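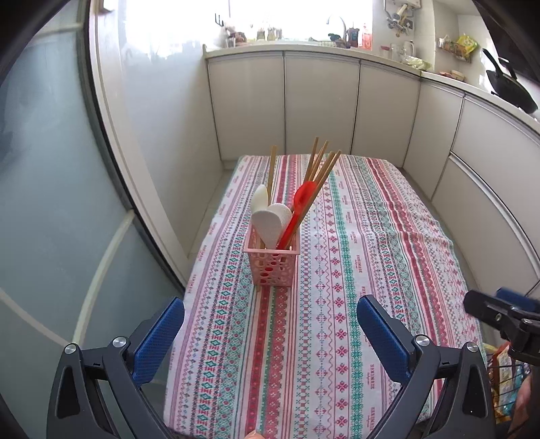
## 4. Finding a Home for Your Clernow Kitchen Scale

Now that you have the scale out of its box and the batteries in, it's time to decide where it's going to live. Please don't rush this part! More of the letters we get at Treven come down to where the scale is standing than to anything inside it, and a few minutes spent now will save you a good deal of head-scratching over your bread dough later on.

A small kitchen table is perfectly fine, and so is a countertop, as long as it's level and doesn't wobble when you lean on it. If your table wears a cloth, smooth it out well before you set the scale down, or fold it back at one corner so the feet can stand on the bare surface. A thick or quilted cloth lets the feet sink in unevenly, and your readings will wander.

### Setting the scale in place

1. Clear a spot a little bigger than the weighing plate. Utensil holders, fruit bowls and the like can stay on the table, but slide them back far enough that nothing leans over the plate. A long spoon handle resting on the edge is enough to throw off a reading.
2. Turn the scale over gently and peel the paper disks off the 4 rubber feet. (They're easy to miss, and we've missed them ourselves.)
3. Set the scale down with the display toward you and look at the bubble level beside the power button. If the bubble sits outside the ring, turn the nearest foot a little at a time until it drifts back in.
4. Press the power button once. The display shows all its segments, then a row of dashes, then 0. Keep your hands off the plate until you see the 0.
5. Press UNIT until you see the measure you like to cook with. The scale will remember your choice the next time you turn it on.

**Note:** If you brought the scale in from a cold car or porch, let it sit in the kitchen for an hour before you go any further.

### Checking it with the brass weight

Every Clernow comes with a small brass weight in a cloth pouch. Put it in the middle of the plate and wait for the number to stop moving. Compare what you see with the figure stamped on the bottom of the weight. If the two agree, you're all set and can skip ahead to Section 5.

If they don't, hold down ZERO and UNIT together until CAL appears, take the weight off, wait for the beep, and put it back on. The word PASS means all is well. If you get FAIL twice in a row, move the scale to another surface and try once more, and if that doesn't help, turn to the troubleshooting pages at the back.

**Caution:** Never load the plate with more than 3,000 grams, and that includes the bowl. Our large Dulitov mixing bowl weighs 1,195 grams all by itself, so do keep that in mind when you're making a double batch.

**Caution:** Keep the scale away from the stove, the microwave and any sunny windowsill. Heat will warp the plate over time, and the warranty doesn't cover it.

### When you move it

Scales get carried around, we know. Whenever yours goes to a new spot, repeat steps 3 and 4. If it's been tucked away in a cupboard for 7 days or more, do the brass weight check too. Please store it flat, with nothing stacked on top, and keep the pouch close by.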